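Trelham Village News – September

Bread round changes hands after 14 years

The Skunodton bakery round, which brings bread to Trelham and the farms along the ridge, has a new driver and a new timetable. Cyril Entwistle gave up the van at the end of August after 14 years. The round has been taken on by the Zakaria family, who already run the bakery in Skunodton and have been baking the bread he delivered for most of that time.

There will still be bread in the village on the same three mornings as before. The main difference is the hour. Mr Entwistle liked to be at the bus shelter by 7.15 and finished at Rasten Farm before nine. The Zakarias need the van for the school order first, so it will now reach the shelter at 8.40 and go on to the almshouses, the chapel lane and then Rasten. Anyone who leaves for work before then can have their order left in the porch of the village hall, in a bag with the name on it. Bags should be collected by noon as the hall is let in the afternoons.

Standing orders carry on without anyone having to do anything. There are 41 households on the list at present. If yours is one of them and you want to change it, please write the change on a slip and hand it to the driver, or telephone the bakery before 2 p.m. on the day before. Orders shouted across the road have caused difficulty in the past and the bakery would prefer not to take them.

Prices are the same until the end of the year, with two exceptions. The large seeded loaf goes up by 20p and the teacakes are now sold in fours. The small brown tin loaf, which was dropped in the spring when the flour changed, is back by request. It has to be ordered and will not be carried on the van for casual sale.

Payment has been the most common question. Cash is still taken. So are cards, except beyond the cattle grid at Rasten where there is no signal. Households up there can settle monthly, as they did with Mr Entwistle, and he has passed his account book to the bakery with everything made up to the last day. Two people were found to be in credit and have been told.

A few words about the round itself. It began as a baker's cart before the war and was once one of four that came into Trelham, along with a fish van, a paraffin van and a mobile shop. The others had all gone by the time Mr Entwistle took over from his uncle. In his first winter the ridge road was shut by snow for nine days and he brought the bread up on a borrowed tractor as far as the quarry, where people walked down to meet him. He says the snow was less trouble than the resurfacing, when he was sent round by the reservoir every morning for a month and the rolls went cold.

He also took prescriptions, library books, parish notices and, on one occasion, a set of false teeth that had been left at the dentist's in Skunodton. The Zakarias are willing to go on carrying prescriptions if the chemist has them ready and bagged. They have asked not to be given library books, as there is no dry place for them in the new van. The library van calls in the second week of the month in any case and stops by the pump.

A collection was made in the shop and the pub and came to £320. Mr Entwistle was given a garden bench and the rest in vouchers at the Harvest tea. He thanked everybody briefly and said he intended to sleep until seven. He will be 70 next year and has taken on half an allotment.

The tea was well attended, with 51 sitting down in two shifts. Thanks to those who cut sandwiches and to the bell ringers for putting the tables away. One blue cake tin, a pair of reading glasses and a child's cardigan are still at the hall and can be claimed from the kitchen.

On bags: the bakery is cutting down on paper from next month and would like regular customers to put out a basket or a clean cloth bag for their loaves where they can. Anything will do as long as it is open at the top and wide enough for a large tin. A lid or a tea towel is advised on the ridge – the jackdaws have learned the timetable before and will learn the new one. Please put your name on it somewhere. A luggage label tied to the rim is enough.

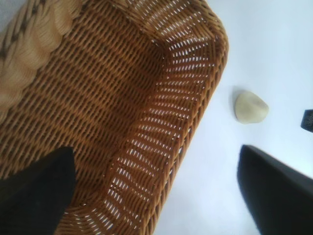
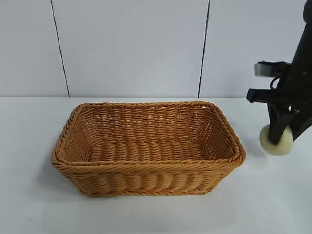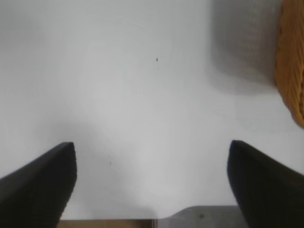
Woven basket, first and second pictures; white tabletop, third picture.

Slips for changed orders are on the counter in the shop, next to the parish magazine.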